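Wendell Forums > Site Features > Your Shelves

Topic: New shelf sorting, is anyone else losing their custom order?

mosspocket
Posted 2025-10-30
So the update swapped our manual shelf order for "smart sorting" and I'm supposed to be thrilled. I had 16 shelves in an order that made sense to me. Now they're arranged by "activity," whatever that means. The help page says the old order is saved somewhere. Where? I've been through every settings tab and I don't see it.

lorente_reader
You can get it back. Go to Shelves, then Display, then pick Legacy order. It came right back for me.

mosspocket
I don't have Legacy order. I have Activity, Title and Date added.

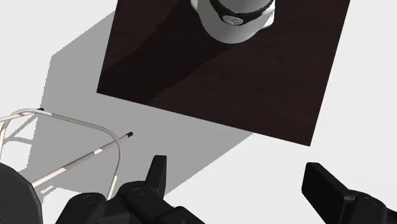
And before somebody tells me to clear my cache, I did that twice, in two browsers. I'd like to hear from a person with more than a handful of shelves who got their order back. I have my doubts that it was saved at all.

tinfoil_quarto
Same three choices here. They said in June that tags would carry over from the Moseck import too, and I spent a weekend retyping mine. I'll believe "saved" when I see it.

lorente_reader
That was a different problem. The Moseck import choked on commas. I think Legacy order only shows up if you have fewer than 20 shelves and none of them are private.

mosspocket
I have 16. One is private. Is that written down anywhere or are you guessing?

lorente_reader
Guessing, from what people said in the Sekstead group. Try making the private one public for a minute.

tinfoil_quarto
Please don't do that without exporting first. Making it public puts it in your followers' feeds, and switching back doesn't pull it out. 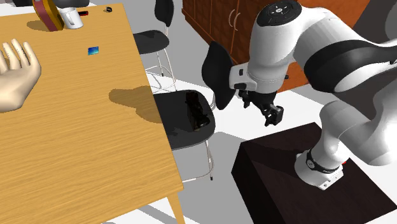 Re: New shelf sorting (page 2)

gutterandspine
I'm going to disagree with the crowd. Activity sorting is fine. The shelf I'm using is on top, which saves me scrolling past 60 others I haven't touched in years.

mosspocket
Good for you, but then make it a choice. I don't see why my order had to go so you could scroll less.

gutterandspine
It is a choice, just a badly labeled one. Pin four shelves and they stay put.

tinfoil_quarto
Four! Out of 16. And pins don't show in the app, at least not in mine.

mosspocket
OK, exported first, then made the private shelf public. No Legacy order. Logged out and in, still nothing. So that theory is dead, and I have a follower asking why I own so many books on drains.

lorente_reader
Sorry. It did work for me, I don't know what else is different about your account.

mosspocket
I've opened a ticket. The auto reply linked me to the same help page.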